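Gritness: Frequently Asked Questions

Tracking, reamping and mixing for heavy bands
Last revised March 31, 2021

What does Gritness do?

Gritness records, reamps and mixes metal and hardcore. Drums are tracked in the Skara room, guitars and bass in the smaller Arnaud room. Mixing is done by Raphaël Rolland and Ysaline Gautier. Mastering is not done in house, and the finished mixes are supplied in a form any mastering engineer can use.

Can we send tracks we recorded ourselves?

Yes. Most guitar work that reaches us was recorded at home. Each file must begin at bar one of the session, including the silence before the first note, so that all files line up when imported. Keep the sample rate you recorded at. Do not convert files before sending them, and do not send compressed formats such as MP3.

What level should our files be?

Peaks should stay at least 3 dB below full scale. A quiet file is not a problem. A clipped file usually is, and turning it down afterwards does not repair it. Please do not normalise.

Do you need the DI as well as the amp sound?

For every guitar and bass part, yes. The DI is taken straight from the instrument through a direct box or an instrument input, with no pedals except a tuner. If the amp sound is good we use it. If it is not, the DI lets us reamp without asking the player to perform the part again. Label the pairs clearly: RHY-L-AMP and RHY-L-DI are enough.

How many rhythm guitar takes should we record?

Two is the normal number, one left and one right. Four can work for slow material with long sustained chords. At high tempos the extra takes tend to blur the pick attack. Copying one take to the other side does not count as a second take.

We tune very low. Does that change anything?

It changes the set-up of the instrument more than the recording. Fit strings heavy enough for the tuning, set the intonation with those strings on, and tune to the note as it is struck in the song. A low string picked hard goes sharp at the start and settles afterwards. For fast riffs, tune to the attack. For doom tempos, tune to the sustain. Bass and guitar should be tuned with the same tuner by the same person.

Do drums have to be recorded to a click?

No. If you play to a click, send us the tempo map as a MIDI file. If you do not, expect delays to be set by ear and allow more time for edits. The Narkumetti sessions were recorded without a click and the editing took nine days longer than the estimate.

How should the kit be prepared?

Fit new batter heads and play them in before the session. Oil the pedals. Bring spare beaters, felts and a spare snare wire. Cymbals with cracks should be left at home, as a crack is much more audible under close overheads than in a rehearsal room. Thibault Chauvin will help with tuning, but the tuning time comes out of the booked day.

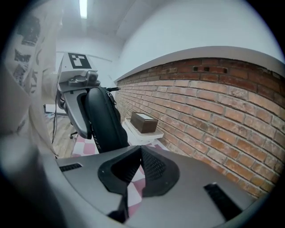

How do you keep the kit in the same place between days?

Stand and pedal positions are marked once the microphones have been set, and nothing is moved after that without checking phase again. On plain carpet we use tape, one colour for each stand. A checked floor mat, such as the pink-and-white one in the photograph, gives a ready-made grid, and a position can be written down as a row and a column. The mat must be fixed to the floor before this is of any use. Memory locks are fitted to all stands. Drummers who bring their own rack should mark the clamps beforehand.

Do you replace drums with samples?

Kick and snare are usually reinforced with samples taken from the same kit at the end of the session. We record single hits at several strengths for this purpose. Full replacement is done only if the band asks for it. Toms are left alone unless bleed from the cymbals makes them unusable. If you recorded drums elsewhere, please record single hits there too, with the microphones still in place.

How do you record harsh vocals?

Usually with a dynamic microphone, held or on a stand as the singer prefers. Hands cupped around the grille raise the low mids and remove detail, and we ask singers not to do it on record. Vocals are limited to three hours a day. Rocío Pastor takes the vocal sessions and will stop one early if the voice is going. Lyrics must be sent in advance, typed, with the layered lines marked.

Can I send vocals with effects on them?

Send them dry. If an effect is part of the arrangement, such as a reversed reverb into a breakdown, send a second file with the effect only.

How many revisions are included?

Two rounds for each song. A round is one list of changes, agreed by the whole band and sent by one member. Lists sent separately by different members are treated as separate rounds. Please give times in minutes and seconds. "Solo up a little at 2:12" can be acted on; "more aggressive" generally cannot.

How long does a mix take?

An EP of 3 songs takes nine working days from the date the last file is received. An album of 12 songs is quoted individually. The period does not start while files are missing, unlabelled or out of line. Revisions are extra to these times.

Can we attend the mix?

The first mix of a project is done unattended. The band may attend from the second song onwards, 2 people at most, as the room has a narrow listening position.

What do we receive at the end?

A main mix, an instrumental, and a version with vocals raised slightly. None of these has limiting on the mix bus. A louder reference copy is included for listening only and must not be sent for mastering. Stems for live backing tracks can be made if requested before the session is archived.

How long are sessions kept?

Mix sessions are kept for 12 months on two separate drives. Raw tracks belong to the band and should be collected on the last day. Bring a drive that has been formatted and tested.

Who do we contact about dates?

Corentin Barbier handles bookings and invoices. Include the number of songs, the tuning, the tempos if known, and a rehearsal recording. A phone recording is acceptable.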